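Home > Bench Equipment > Sorting & Packing > Umano Bench Arm

Umano Bench Arm (two-finger)
Sold and set up by Tristemden
Item 214
Availability: in stock, next installs in October

Hi, I'm Dexter Abella and I look after the bench gear here at Tristemden. I used to pack orders for a living, so I'm going to tell you about this one the way I'd have wanted it told to me back when somebody else was choosing what landed on my bench.

The Umano is a single arm with a two-finger gripper and a small camera up at the wrist. It sits at an ordinary packing table and does the picking up and putting down. Ours has been going at the Macapagal toy returns shed for a good while now, and most of what's on this page comes from there (plus a lot of cups of tea with the crew, who have opinions!).

What it's like to work beside

The biggest change at Macapagal was in people's wrists. Returns work is a lot of reaching, pinching and dropping, all day, and by mid-afternoon everyone was shaking their hands out. The arm has taken over a fair chunk of the pinching. The crew do the checking, the deciding and the odd jobs, and they rotate off the arm's bench every couple of hours so one person doesn't end up minding it all shift.

Nobody's hours were cut, which was the first question I got asked when I wheeled the crate in, and fair enough too. What did change is the job itself. There's more looking and more noting down. A couple of people loved that straight away, and one bloke asked to go back to the forklift, and they let him. If you're bringing one of these in, please talk to your people before it turns up. I've done installs where the first they heard of it was me in the doorway with a trolley, and those are miserable days for everybody.

It's also slower than a good packer. I'd sooner you heard that from me! A quick pair of hands will beat it over ten minutes. Over a full shift it evens out a bit, depending on your stock.

What it picks up well

Cups, bowls, small tubs, chunky toy food, anything with a decent edge or handle. The finger pads lift off with one screw each, and you'll want to keep spares in the drawer. They get scuffed and it doesn't hurt the grip much, but once the ridges wear smooth you'll notice things sliding.

What it struggles with

Bags. I could go on about bags all day. Clear plastic is the hardest thing on the bench for the camera, what with the shine and the creases, and a floppy bag never sits the same way twice. We've put a lot of hours into it with the Macapagal crew and it's miles better than it was, but if your stock is mostly loose clear bags, ring me before you order and we'll do a trial with your own gear. Bring the awful ones. Everyone brings me their neatest bags and then I get a phone call a fortnight later.

A few things that help: leave a bit of room between items, tie the bags at the top if you can, and don't let the spare plastic pile up near the wrist. A table by a window is fine (you'll want the daylight yourselves) but watch the glare first thing in the morning and pull the blind if the arm starts dithering.

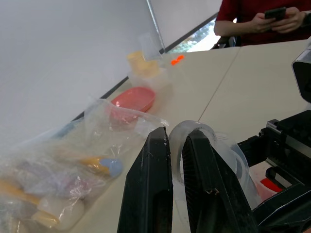
The other thing I'd say is let people stop it. There's a big stop button on the table edge and a second one on a lead, and at Macapagal anyone can hit either without having to explain themselves. It took a few weeks for that to sink in. Folks were worried they'd be in strife for holding things up, and the shift lead ended up pressing it herself a few times just to show that the roof stayed on.

Training and the Ilance software

Every arm comes with a licence for Ilance, the program that runs it. You show the arm a job by guiding it through by hand, and it keeps a record of each go. Plan on 265 goes for a simple item and up to 1,000 for something fiddly. That sounds like a slog, and it is a bit, but it's the packers who should be doing it. They know which way up things want to be. Pay them properly for the time, too.

The colour labels in Ilance can be changed, which I'd do early on if anyone on your crew has trouble telling red from green.

In the box

Arm, base plate and clamps
Two-finger gripper with pads fitted
Spare pads, one pair
Wrist camera and cable
Both stop buttons
Ilance licence, first year
Printed setup guide (my drawings, sorry)

Good to know

Weight without base: 19 kg, so get a mate to help lift it
Power: ordinary wall socket
Table: any sturdy flat one, joined panels are okay if they sit level
Noise: quieter than the radio at Macapagal

Delivery and setup

I come out with every arm and stay for the first two shifts. After that you've got my number, and I do pick up before 7 am if you start early. Returns are fine within the trial period as long as the arm's been cleaned and the pads are in the box with it.

Add to quote | Book a trial with your own stock | Ask Dexter a question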